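Why Do Blankets Keep Us Warm?

Have you ever climbed under a blanket on a chilly December night and noticed that, for the first minute or so, it isn't very warm at all? Your toes are cold, the blanket is cold, and you might feel rather cross about it. Then, little by little, everything gets lovely and snug. So where did the warmth come from?

It came from you! Your body makes heat all day and all night, even when you are fast asleep, using the energy from the food you eat. A blanket can't make any heat of its own (unless it is the electric sort with a plug). What it can do is slow down the heat that is trying to leave you.

The secret is air. If you could shrink down until you were smaller than a crumb and go for a walk inside a blanket, you would find threads going over and under each other, with little pockets of air between them. Heat finds it quite hard to travel through air that is keeping still. We call anything that slows heat down like this an insulator – it's a good word to bring out at teatime.

Cushions and pillows are full of trapped air too. When you squash a pillow the air is pushed out, and when you give it a good shake the air creeps back in between the bits of stuffing. Grown-ups call this plumping. 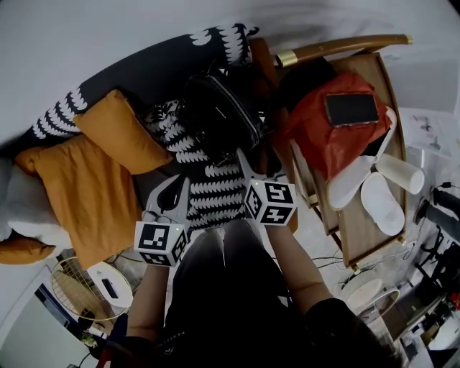 Mustard-yellow pillows and a black blanket with a white leafy pattern.

Now, you may be wondering about the pattern. Do leaves or stripes or spots make a blanket any warmer? I'm afraid they don't, although they do make it nicer to look at. Patterns can be woven in, using threads of different colours, or printed on top once the cloth is finished.

What about two thin blankets instead of one thick one? Two can work very well indeed, as there is an extra layer of air caught in the middle.

Something to try at home

Ask a grown-up to fill two mugs with warm water from the tap, at around 40 degrees. Wrap one mug in a woolly scarf or a folded blanket and leave the other one bare. Go and read a story, then come back and dip a clean finger into each. Which one feels warmer? You could try again with a tea towel, or a sock, and see which makes the best mug blanket.

Written by Jucélia Rangel for the Fumlow children's pages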